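Suleo Sorting Program — Progress Report to the Trerka Fund
Reporting period ending November
Prepared by Kartini Menon

The color-sorting activity is now in regular use. Of the 800 sessions planned under the grant, 439 have been completed. Each session uses shallow trays in matching shapes and distinct colors.

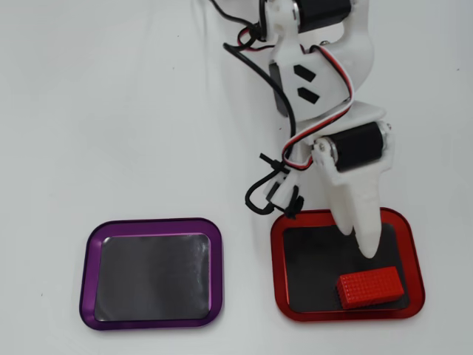 Purple and red trays, with a studded red brick in the red tray.

Spending on materials remains within the approved budget of $2000. Severyn Panasiuk has revised the setup sheet, which now covers tray placement and block storage.
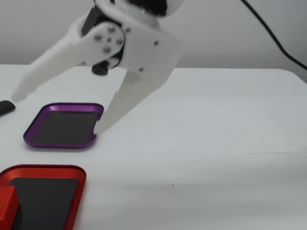
Tray linings were reviewed during the period. The dark gray floor of the purple tray and the black one of the red tray will both be kept — a change would require new instructions. We request no amendment to the grant terms.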